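02/08/2021

Slept badly again and got up at 5. Made coffee and read through the Brelton letter one more time. They want the back rent question settled before March, and they want copies of everything, including the first lease, which I am fairly sure is in the box that went to my sister's. I'll call her tomorrow.

The heating bill came too. $66 more than the last one. I had the thermostat lower this winter than I ever have, so I don't understand it. Wrote the meter reading on the back of the envelope — 3682 — and stuck it on the fridge so I can check it against theirs next time.

Snow in the morning, turning to sleet by lunch. Walked to the post office and back and my boots leaked at the left heel. The glue I used in the fall has let go. Mutua Mabula was ahead of me in line with a stack of padded envelopes. He's selling off his uncle's stamps a few at a time and says the dull ones go fastest. He asked if I was still doing the Cistidside history and I said yes, which was generous of me. I haven't touched it in three weeks.

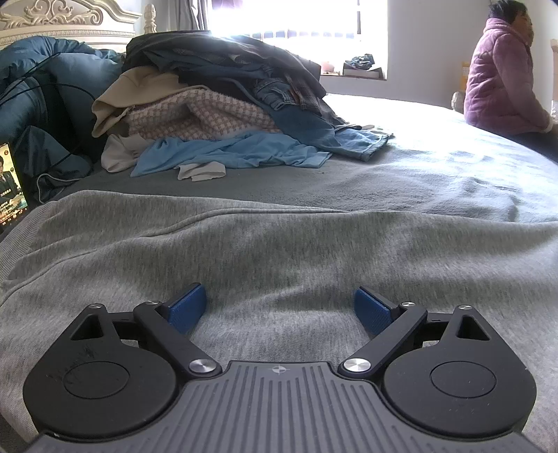

So after lunch I sat down with it. Got the chapter on the ferry years into some kind of order and cut two pages about the Farard brothers that I liked but that went nowhere. The feud over the landing can stay. The part about the piano has to go, or else move to the end with the other odds and ends. Word count is at 2751 for the chapter, still too long. I also found I had spelled the ferryman's daughter's name two different ways all the way through. Need to look at the church register before I pick one.

Soup for supper, the barley one. I put in too much pepper. Ate it anyway with the end of the bread.

Kiss threw up on the hall rug around eight and then asked for her dinner as if nothing had happened. She's fourteen, so I watch her more than I used to. She ate all of it and went to sleep on the radiator cover. Vet if it happens again.

Called Dad. He was short on the phone, a ball game on in the background, but he sounded all right. His knee is better. He wants the ladder back.

To do: sister about the lease box, boots to the repair place, church register, cat litter, ladder.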